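Lecture notes, week 5 – collecting examples by hand
10/25/19

Reading for next time: the Kozan report, sections 1 and 2 only. The appendix can wait.

## Where we left off

Last week we took it as given that a policy copies what it is shown. Today's question is what it gets shown, and who decided. Most papers give this one paragraph: "we collected demonstrations." I'd like you to grow suspicious of that sentence.

The method in these notes uses hand-held grippers. A person holds one in each hand and does the task, and a camera on each gripper records what the fingers see. No robot is needed during collection. The selling point is speed, and I believe the speed. I am less sure about the claim that comes after it, that the data "transfers directly."

## What the gripper camera gives you

A very wide lens sees the finger, the work and a good part of the room all at once. The usual argument is that this helps: more context, more fixed things to track motion against. Fine. But the learner gets the context too, and it has no idea which parts are the task. 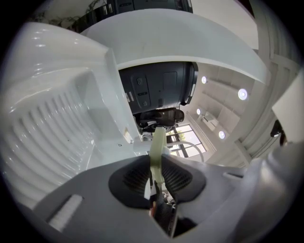

So suppose you record 100 demonstrations in a single room. Every one has the same windows and the same ceiling lights. A model can lean on those as easily as on the object you care about, and your test score won't tell you if the test was run in that room as well. The Zetden group reported exactly such a test and called the result "general." I would call it "worked at Zetden."

Things to ask of any wrist-view data set:

- How many rooms? Episodes from one room are not worth the same as episodes from many.
- Who collected it? One skilled person gives you one style of reaching.
- Were failed tries kept, dropped, or quietly redone?
- Was the pose of the gripper checked against anything outside it?

## Two hands, one basin

The last question is why people put printed markers on the grippers. With a second view from head height, the square patterns can give you an estimate of where each hand is. That estimate is only as good as the view of the marker. Turn the wrist away and it's gone, and somebody has to decide what fills the gap.

Bathroom tasks are a decent stress test. A bar of soap in a dish at the back of a sink asks for a long reach over a rim, with white glossy surfaces all around, and those are hard on most trackers.
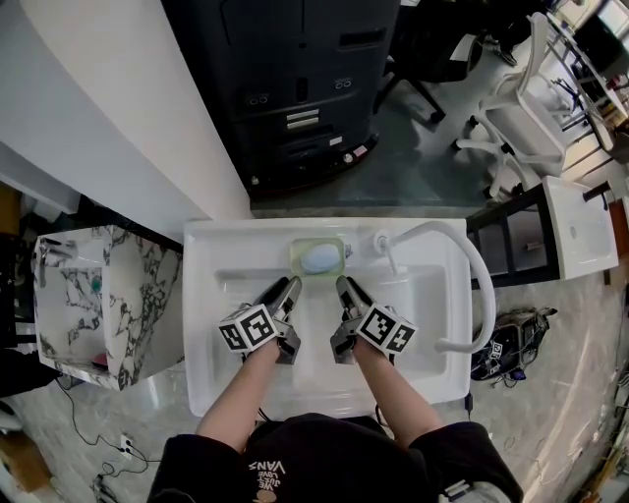
Ertuğrul Ateş objects that I am asking too much of small data. His point is that a first set should be narrow on purpose, so you can find out whether the pipeline works at all before paying for variety. Add rooms later, he says, once the same sink can be done every time.

I half agree. A narrow set is a good way to debug. My trouble is with what happens in April, when the debugging set turns up as the training set in somebody's write-up – with the word "diverse" in front of it. Gusis did this with 26 episodes and a new title.

## For section

1. Take any 12 episodes from the Dinton set. Before you train anything, write down what stays the same across all of them.
2. Cover or blur one of those constant things and run the baseline again. Report the drop, even if there isn't one.
3. Write one paragraph on what a robot arm would find harder than a human arm in the same reach. Be concrete about joints and wrist angles.

Fidel Insaurralde has the key for the data drive. Bring your own cable.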